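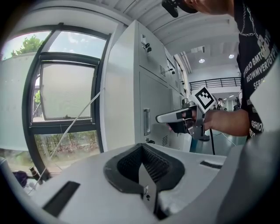
Gray metal cabinet, black latches, recessed handle on the front door.

Monday, November 22, 2021

Lockers and tall cabinet, continued from the last entry. Goal for today was to settle the key situation and get the doors into a state where people can be assigned a compartment.

Background for anyone reading this later: the lockers came over from the Gitmont building in July with the keys in an envelope. The tags had been written in something that rubbed off, so most of them were blank. Spyros Mavromatis sorted the keys by trying them, and the rule since then has been that a key stays in its lock until the compartment has a name against it in the book. Please keep to this. A key in a pocket is a key I have to write up as missing.

Lock type. Cam lock, flat key, black plastic head. The code is stamped on the face of the cylinder and is supposed to be repeated on the key blade. On some of the blades it is too worn to read, so I went by the cylinder. The sets are meant to be a pair on a split ring. Where both keys are on the ring, one goes to the user and the other goes to the key box in Aliki's office. Where there is only one, it stays with the lock and the door is not assigned until a copy has been cut.

Procedure used on each door:

1. Open, check that the cam clears the edge of the door opening without touching.
2. Close, turn the key through its full travel, withdraw, reinsert.
3. Repeat with the second key if there is one.
4. Push on the door near the top and bottom corners on the lock side. Note any rattle.
5. Write the cylinder code in the book next to the compartment label.

Dry graphite only in the cylinders. Someone has used oil in the past and it has picked up dust. I cleaned out the worst of it with contact cleaner and left those doors open over lunch before putting graphite in.

Results. Most doors are fine. Code 209 is stiff in the last part of the turn with either key, so the fault is in the lock or the cam and not the blade. Took the cam off and found it slightly bent, probably from the door being pulled while locked. Flattened it in the vise, refitted, better but still not what I would call good. Replacement to be ordered. Code 68 turns freely but the key can be pulled out in the unlocked position, which it should not do. Worn wafers. Marked in the book as storage only, nothing valuable, until the cylinder is changed.

I asked Kouris whether they can supply cylinders keyed to the old codes. They can cut keys to code, but cylinders come with whatever code is in stock. Acceptable. It means the book has to be updated when the lock is changed, and the old keys have to be thrown out the same day. Last time they went into the drawer and it cost Athina an afternoon.
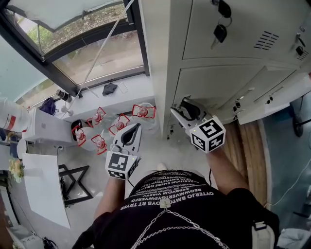

Vent slots. Blair asked whether they can be taped over on the inside to keep dust off the paper stock. I would leave them open. We had damp cardboard in a closed cabinet in the Gitmont building and the smell stayed in the metal for months. If dust is the concern, a lidded box inside the compartment does the job and can be taken out and wiped. I brushed the slots out with a dry paintbrush and vacuumed the bottoms of the compartments afterwards. Order matters, because doing it the other way around means vacuuming again.

Leveling. The row was binding on the upper doors when I first checked. The doors themselves are square. The carcass was racked because one rear foot was not carrying any load. Shimmed with a steel plate, re-checked the diagonals, and the seams around the upper doors are now even by eye. I did not touch the hinges and would ask others not to either until the floor question is dealt with. Christos Tsakiris thinks the slab dips toward the wall. He may be right. A straightedge will answer that better than we can.

Tall cabinet. Separate case, different maker as far as I can tell. The latch at the top of the upper panel was loose on its fixing. Tightened and put a drop of medium threadlocker on it. The recessed handle on the front door is sound. The door sits a little proud at the bottom when closed and springs in when the latch is thrown, which suggests the seal strip inside has taken a set. Works as is, low priority.

Shelves in the tall cabinet are to be respaced. Current pitch wastes the upper part. Proposal is 200 mm for the shelves taking the flat Hekberg trays and leave the rest as they are. Shelf clips are the pressed type and go in easily if the shelf is emptied first. They do not go in easily if it is not. I tried.

Load. I could not find a rating plate on either unit. Until someone finds one, heavy items go on the floor of the compartment and not on a shelf, and nothing at all goes on top of the row. The two boxes of fasteners that were up there are now under the bench.

Labels. Tried the Zisness polyester tape on one door. It holds well on the painted metal after a wipe with isopropyl. The paper labels from the office printer lifted at the corners within a week, so those are out. Position: top corner on the lock side, 100 mm down from the edge, same on every door. Blair has the roll.

Still open:

– order cylinders for 209 and 68, plus a cam for 209
– second keys to be cut for the single-key doors, list is in the back of the book
– straightedge on the floor along the row (Christos)
– respace shelves in the tall cabinet, needs it emptied, agree on a day with Aliki Triantafyllou
– ask Athina Makris whether the old envelope of untagged keys can go

Compartments can be assigned from tomorrow for any door with a tick in the last column of the book. Sign for the key, leave the spare with Aliki.

Note added later the same day: the spare cam in the drawer marked "misc locks" is the wrong offset for 209. Measured it twice. Put it back in the drawer with a tag.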